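# Week 2: Why game shows look the way they do 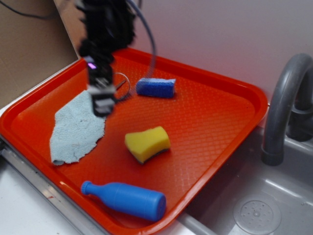 Okay, picking up where we ran out of time last week. I'd promised to get into the difference between a format and a show, and then Trí Trương asked about theme music and the hour was gone (good question though, and it's coming back in the assignment).

So. A **show** is the thing you watch. A **format** is the set of rules and choices you could hand to a producer in another country and they'd come back with something you'd recognize. Rounds, scoring, the order things happen, what the host is allowed to say, even the colour of the lights when somebody gets knocked out. All of that goes in a document called the *bible*, and I've seen some that are thicker than our textbook!

## Our case study: *Stamberg*

You all watched the first two episodes, I hope. If you haven't, they're on the course page. Quick recap of how it plays:

- four contestants, one host, no studio audience in the early seasons
- an opening round on the buzzer, then a long middle round where players pick their own category
- a final against the clock, with the winner coming back next time

The bit I love is the middle round. Players choose, so they give themselves away. You learn who's cautious and who's a show-off, and the writers didn't have to script a word of it. Mỹ Vương pointed out in tutorial that it also fixes a pacing problem (slow players get shorter turns) and I hadn't thought of it that way before, so thanks for that one.

## Numbers for the budget exercise

Use these and please don't go looking for other ones:

| Item | Figure |
|---|---|
| Questions written for season one | 3000 |
| Questions that made it to air | 1376 |
| People who auditioned | 534 |

Look at the first two rows. More than half the questions never got used. Some were too easy, some had a second right answer that a checker caught, and plenty were just dull to hear read out loud. Try reading yours out loud. You'll see what I mean!

## Changing hosts

Gendeo, the company that made it, swapped the host after season three and changed almost nothing else. Then Rostport bought the format and did the opposite: kept the host, rebuilt the set, added a round. Which one would you still call the same show? I go back and forth on this, and I'm happy to be argued with.

## For next time

Read the Dương chapter on daytime scheduling, skipping the appendix. Then write one page pitching a new final round for *Stamberg*. Rules first, please, and theme music at the end if you must (Trí, I'm looking at you). Bring a printed copy, because we'll be swapping them around the room and playing a couple.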